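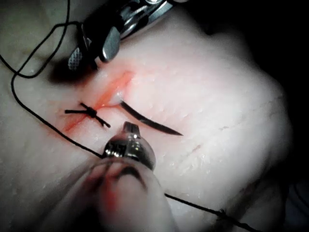 ok the Flitby dock is finally on sale, went and grabbed 2. one for work one for my bag

ports: ethernet, HDMI, card reader, 2 USB-A. power goes thru the side which I love

cable is SHORT tho. like barely reaches off my laptop stand short. Grerano one was way longer

card reader is quick. pulled 437 photos off while I made toast

Lleucu says hers drops the monitor when teh lid's shut. mine hasnt yet, will check tonite

sale runs til July 9 if anyone wants one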